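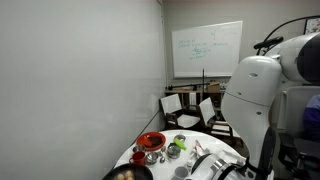 Table clearing arm in the staff kitchen – anyone else living with one?

Mindden Workplace Forum > Automation on the job > Kitchens and break rooms

potwasher_ray
Posted 30th June
I work for a catering firm that feeds the staff at Tarawneh, 300 people on a full day. Management wants arms on table clearing in the small lunch rooms by August. The table has whatever people leave on it: mugs, spoons, a steel bowl, a red plate with food still on it, used napkins, a frying pan with dumplings in it. My hours are mostly clearing and washing. What changed for you when it came in?

gl_tillie
We had a Vundow arm put in last year. Nobody lost their job at our site, but the job changed. I used to clear a room and go. Now I stand by for the first part of the shift and sort out what it leaves. Cups and bowls are fine. Spoons lying flat and wet napkins are still mine.

backdock5
Same pay?

gl_tillie
Same pay. We asked for a higher grade for the people trained on it and were told to wait for the review.

northlot
I'll disagree with the gloom a bit. My wrists were shot after nearly 5 years of stacking plates. If an arm takes half of that, I'm for it. The part I don't like is the log. Every time I step in, it gets written down with a reason code, and my supervisor reads it.

potwasher_ray
That's what worries me. Does the log count against you?

northlot
Not on paper. But I got asked why I stepped in so often, and the answer was that people leave pans with food in them. The arm doesn't know if somebody is coming back for it. I do, because I know who sits where.

kettle_side
Why not tell staff to scrape their own plates and put things in one spot? Prurora did that at our building and the clearing work went down before any machine showed up.

gl_tillie
We tried signs. They worked for 2 weeks.

kettle_side
Then the signs need a manager behind them. I still think it's a lot of money to move mugs.

backdock5
Ray, ask for three things in writing before August: who is responsible for breakages, whether the log can be used in reviews, and what happens to your hours. We only asked about the first one – and our evening shift got cut.

potwasher_ray
Thanks. There's a meeting with the site manager before it starts and I'll take that list in. Will post what they say about hours.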